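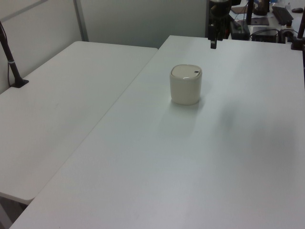 ## 3. 조사 설계와 분석 절차

### 3.1 명도 대비의 정의와 적용 범위

본 연구에서 명도 대비는 관찰 대상의 표면 휘도와 그 대상에 직접 인접한 바탕의 휘도 사이의 상대적 차이를 가리킨다. 대상의 휘도를 L_t, 바탕의 휘도를 L_b라 할 때 대비값 C는 다음과 같이 산출하였다.

C = |L_t − L_b| / L_b

위 식은 대상이 바탕에 비해 작고 바탕이 비교적 균일할 때 적용된다. 식당의 상판, 주방 작업대, 세면대 주변의 선반은 대체로 이 조건을 만족한다. 반면 무늬가 있는 식탁보나 나뭇결이 강한 상판은 인접 바탕의 휘도가 위치에 따라 달라지므로 단일한 L_b를 정하기 어렵다. 이러한 표면은 별도의 범주로 분류하고 대비값 분석에서 제외하였으며, 설문 분석에는 포함하였다.

대비값의 부호는 고려하지 않았다. 어두운 바탕 위의 밝은 물체와 밝은 바탕 위의 어두운 물체는 동일한 절댓값을 갖더라도 식별의 용이성이 다를 수 있으나, 조사 대상 시설의 상판이 대부분 밝은 계열에 속하여 부호에 따른 집단 비교는 성립하지 않았다.

색상 차이는 대비값에 반영되지 않는다. 저시력 고령자의 경우 수정체 황변에 따라 단파장 영역의 변별이 약해지며, 색상 차이에 의존한 구분은 조명 조건이 바뀌면 유지되지 않는 경우가 많다. 따라서 색상은 현장 기록지의 보조 항목으로만 남겼다.

### 3.2 저대비 배치의 유형

예비 조사에서 관찰한 배치를 토대로 저대비 배치를 세 유형으로 구분하였다.

첫째 유형은 동색 배치이다. 물체와 상판이 같은 계열의 색을 띠고 표면 광택의 차이도 크지 않은 경우를 말한다. 무광의 흰 상판 위에 미색에 가까운 흰 원통형 용기가 놓인 경우가 이에 속한다(그림 1). 이 유형에서 식별의 단서는 윤곽선 자체보다 뚜껑과 몸체의 경계, 뚜껑의 미세한 광택, 상판에 드리운 옅은 그림자에서 얻어진다. 그림 1의 용기에서 뚜렷하게 어두운 부분은 뚜껑에 있는 작은 타원형 표식 하나뿐이며, 몸체의 나머지 면은 무늬가 없다. 휘도계로 측정할 때 이러한 국소 표식을 측정 영역에 포함하면 L_t가 실제 표면보다 낮게 산출되므로, 측정점은 표식과 이음선을 피하여 몸체의 평탄한 면에 두었다.

둘째 유형은 투명 배치이다. 유리컵이나 투명 수지 용기와 같이 물체 표면이 바탕을 투과시키는 경우로, L_t가 물체의 고유한 값을 갖지 않는다. 이 유형에 대해서는 용기의 가장자리에서 측정한 값과 중앙에서 측정한 값을 따로 기록하였다. 내용물의 유무가 측정값에 미치는 영향이 크므로 동일 용기를 빈 상태와 물을 채운 상태로 나누어 측정하였다.

셋째 유형은 음영 배치이다. 물체와 상판의 고유 반사율은 서로 다르지만 조명 방향 때문에 물체의 관찰면이 그늘지거나, 상판의 일부가 그림자에 덮여 둘의 휘도가 접근하는 경우이다. 시간대와 관찰자의 착석 위치에 따라 나타났다가 사라지므로 한 차례의 측정으로는 포착되지 않는다. 주간과 야간의 측정을 모두 실시한 것은 주로 이 유형을 분리하기 위한 조치였다.

세 유형은 상호 배타적이지 않다. 동색 배치에 음영이 겹치면 대비값이 오히려 커지는 사례도 있었는데, 그늘진 관찰면이 밝은 상판과 분리되어 보이기 때문이다. 분류가 중복되는 사례는 두 유형을 모두 기입하고, 분석 단계에서는 주간 측정값이 가장 낮게 나온 유형을 대표 유형으로 삼았다.

### 3.3 조사 대상 시설

조사는 Omenberg 지역의 공동 주거 시설과 주간 이용 시설을 합한 9개 시설에서 실시하였다. 시설은 공동 식당을 갖추고 있을 것, 이용자가 식기와 생활용품을 직접 꺼내어 사용할 것, 조사 기간 중 내부 마감이나 조명의 교체 계획이 없을 것을 조건으로 선정하였다. 마지막 조건은 반복 측정의 비교 가능성을 확보하기 위한 것으로, 이 조건을 충족하지 못한 시설은 협조 의사가 있었더라도 제외하였다.

Flarkarside에 위치한 시설은 다른 시설과 달리 식당의 한 면이 전면 유리로 되어 있어 주간 휘도의 변동 폭이 컸다. 해당 시설의 자료를 전체 분석에 포함할 것인지 검토한 결과, 창에서 먼 좌석의 측정값은 다른 시설의 분포와 차이가 크지 않아 해당 좌석의 자료만 주간 분석에 포함하였다. 야간 자료는 좌석의 구분 없이 모두 사용하였다.

각 시설의 상판은 재질, 색상, 광택의 정도에 따라 기록하였다. 재질은 시설 관리 대장에 기재된 명칭을 따랐고, 대장에 기재가 없는 경우에는 미상으로 처리하였다. 상판의 마모나 변색이 육안으로 확인되는 경우에는 해당 부위를 피하여 측정점을 정하되, 이용자가 주로 물건을 놓는 위치와 겹치면 변색 부위에서도 추가로 측정하였다.

### 3.4 응답자와 설문 구성

설문에는 367명이 응답하였다. 응답자는 해당 시설을 정기적으로 이용하는 고령자로 한정하였으며, 교정 후에도 일상적인 읽기에 불편을 느끼는지의 여부를 자기 보고로 확인하여 두 집단으로 나누었다. 임상적 시력 검사는 실시하지 않았다. 자기 보고에 따른 구분은 실제 시기능과 어긋날 수 있고, 특히 대비 감도의 저하는 당사자가 인지하지 못하는 경우가 흔하다. 이 점은 결과 해석에서 제한 요인으로 다룬다.

설문지는 23개 문항으로 구성하였다. 문항은 물체를 찾는 데 걸리는 시간에 대한 주관적 인식, 물체를 건드려 넘어뜨린 경험, 식사 중의 피로감, 조명에 대한 만족도, 그리고 물건의 위치를 기억에 의존하는 정도를 다루었다. 응답은 5점 척도로 받았으며, 경험의 빈도를 묻는 문항에는 해당 없음을 별도로 두어 척도의 최저점과 구분하였다. 예비 조사에서 두 선택지가 혼용되는 경향이 확인되었기 때문이다.

설문지 자체의 가독성은 응답 편향의 원인이 될 수 있다. 배경과 글자의 대비를 최대한 확보하고 문항 사이의 여백을 넓혔으며, 응답자가 요청하면 조사원이 문항을 소리 내어 읽고 응답을 대신 표기하였다. 대독 여부는 기록하여 공변인으로 포함하였다. 보호자나 시설 종사자가 응답을 대신한 설문지는 사용하지 않았다.

물건의 위치를 기억에 의존하는 정도는 Urnton 배치 의존도 문항을 본 조사의 맥락에 맞게 옮겨 사용하였다. 원문항은 단독 가구를 전제로 작성되어 있어 공동 식당에서는 의미가 달라지는 표현이 있다. 예를 들어 물건을 늘 두는 자리는 단독 가구에서는 본인이 정한 자리이나, 공동 시설에서는 타인이 정한 자리일 수 있다. 번역 과정에서 이를 구분하여 본인이 정한 자리와 시설이 정한 자리를 각각 묻도록 수정하였다.

### 3.5 휘도 측정

휘도 측정에는 Bettencourt 휴대형 휘도계를 사용하였다. 측정 높이는 착석한 이용자의 눈높이에 맞추었고, 측정 방향은 해당 좌석에서 물체를 바라보는 방향과 일치시켰다. 수직 하향 측정은 상판의 반사율을 비교하는 데 편리하지만 이용자가 실제로 경험하는 대비와 다르므로 보조 자료로만 사용하였다.

무광 상판에서는 측정 방향에 따른 L_b의 변화가 작았다. 반광 및 유광 상판에서는 천장 조명이 상판에 비쳐 특정 방향에서 L_b가 급격히 상승하였으며, 이때 밝은색 물체의 대비값이 높게 산출되는 문제가 있었다. 이러한 값은 산술적으로는 고대비에 해당하나 눈부심을 동반하므로 식별에 유리한 조건으로 볼 수 없다. 반사상이 측정 영역에 포함된 자료에는 눈부심 표시를 부여하고 본 분석에서 분리하였다.

L_b의 측정점은 물체의 가장자리에 가깝되 그림자의 짙은 부분을 벗어난 곳으로 정하였다. 확산광 아래에서는 그림자의 경계가 분명하지 않아 측정점의 선택에 조사원의 판단이 개입한다. 판단에 따른 편차를 줄이기 위하여 물체의 좌우에서 각각 측정한 값을 평균하였고, 양쪽의 차이가 큰 사례에서는 평균값 대신 두 값을 모두 보고하였다. 물체의 윗면과 옆면이 좌석에서 함께 보이는 경우에는 옆면을 기준으로 삼았다. 뚜껑이 몸체보다 밝은 용기에서는 이 선택에 따라 대비값이 달라지므로 윗면의 휘도도 함께 기록하였다.

측정은 6월에 실시하였다. 계절에 따른 주광의 변화는 본 연구의 범위에 포함되지 않는다. 주간 측정은 커튼과 차양을 시설의 평소 운영 상태로 둔 채 진행하였고, 야간 측정은 식당의 모든 조명을 점등한 상태에서 진행하였다. 일부 시설은 야간에 절전을 위해 조명의 일부만 사용하고 있었으며, 이 경우 절전 상태의 측정값을 추가로 확보하였다.

### 3.6 분석 방법

대비값과 설문 응답의 관계는 시설을 무선 효과로 둔 순서형 혼합 모형으로 분석하였다. 종속 변수는 물체를 찾는 데 걸리는 시간에 대한 인식과 물체를 건드려 넘어뜨린 경험이며, 각각 별도의 모형을 구성하였다. 고정 효과에는 좌석별 대비값, 저대비 배치의 유형, 읽기 불편의 자기 보고 여부, 대독 여부를 포함하였다. 연령은 읽기 불편과의 상관이 높아 단독으로 투입한 모형과 함께 투입한 모형을 비교하였다.

응답자는 주로 사용하는 좌석을 설문에 표시하였고, 이를 기준으로 좌석별 대비값을 연결하였다. 고정된 좌석이 없다고 응답한 경우에는 시설의 중앙값을 할당하였다. 이 처리는 대비값의 분산을 축소시켜 효과를 실제보다 작게 추정하게 할 가능성이 있다. 따라서 고정 좌석이 있는 응답자만을 대상으로 동일한 분석을 반복하여 추정값의 방향이 유지되는지를 확인하였다.

결측은 문항별로 처리하였다. 한 문항의 응답이 누락되었다는 이유로 설문지 전체를 제외하지는 않았으며, 종속 변수가 누락된 경우에만 해당 모형에서 제외하였다. 해당 없음으로 응답한 자료는 결측과 구분하여 빈도만 보고한다.

### 3.7 설계상의 제한

현장 측정은 시설에서 실제로 사용하는 물품을 그대로 대상으로 하였으므로 물체의 크기와 형태가 통제되지 않았다. 크기가 큰 용기는 대비값이 낮더라도 윤곽의 길이와 그림자의 면적 때문에 쉽게 식별될 수 있다. 물체의 높이와 폭을 기록하여 보조 분석에 사용하였으나, 형태에 따른 차이까지 보정하지는 못하였다.

동색 배치의 비율은 시설의 물품 구매 방식에 영향을 받는다. 가구와 용품을 일괄 구매한 시설에서는 같은 계열의 색이 반복되는 경향이 있었고, 개별적으로 보충해 온 시설에서는 색의 편차가 컸다. 구매 방식은 시설의 규모 및 운영 연한과 관련되므로 대비값의 효과를 시설의 다른 특성과 완전히 분리하기는 어렵다. 시설을 무선 효과로 둔 모형은 이 혼입을 부분적으로만 줄인다.

또한 익숙함의 영향을 고려해야 한다. 장기 이용자는 물건의 위치를 기억하고 있어 저대비 조건에서도 불편을 보고하지 않을 수 있다. 배치 의존도 문항의 점수를 조절 변수로 투입한 모형을 추가로 검토하였으며, 그 결과는 본 분석의 결과와 나란히 제시한다. 물건의 위치가 바뀐 직후의 반응은 조사하지 않았다.

설문 자료의 최종 판본은 2025년 12월 31일을 기준으로 확정하였다. 이후에 접수된 정정 요청은 다음 절의 수치에 반영되지 않았다.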